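Setting the small table

We moved into the Abella Street unit in November and for the first few months ate off our laps. The dining table from the old house was never going to fit, so it went to a neighbour, and I started looking for something narrower. I ended up with a second-hand one from Lendby, the clearance place out past the tip. It was $40 and I got it home in the back of the wagon with the seats down.

It's a plain rectangle in a light wood colour with the corners rounded off, and there's a small round hole near one long edge. I assume that was for a cord. I thought about plugging it and then didn't bother.

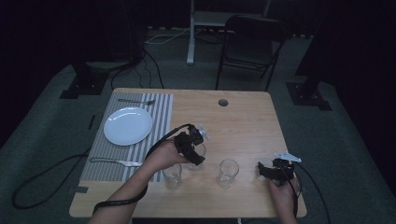 The striped placemats came from Zornby and they're a bit bigger than I'd have picked. Two side by side leave hardly any room for a serving dish. What I do now is put one mat down hard to the left, plate in the middle of it, and keep everything else on the bare wood to the right. Glasses go there, along with the water jug at tea time. It looks lopsided but you can reach things without your sleeve going in the gravy.

The plates are the plain white ones we've had for years. The glasses are from a Prikano box that was supposed to hold six and now doesn't. I like a short glass with a bit of weight in the bottom on this table, as it gets bumped a fair bit by people squeezing past to the balcony.

Cutlery I'm less settled on. At the old place we did it properly, fork left and knife right. On a narrow mat I've been laying things crosswise instead, one above the plate and one below – not how my mother taught me, but it takes up less width.

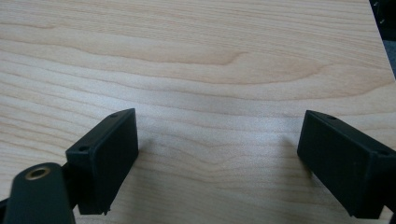
The other thing I've been working out is how to look after the top. I don't know what finish is on it, so I've kept to a damp cloth and a bit of dish soap, then a dry tea towel straight after. No spray. I tried eucalyptus oil on some old sticker glue under one end and it came off fine, though I wouldn't leave it sitting there.

Chairs are next. I measured up last weekend and we can fit 2 on the window side if they have no arms. Lendby had a pair with green seats when I rang, and they're holding them until I can get out there with the wagon.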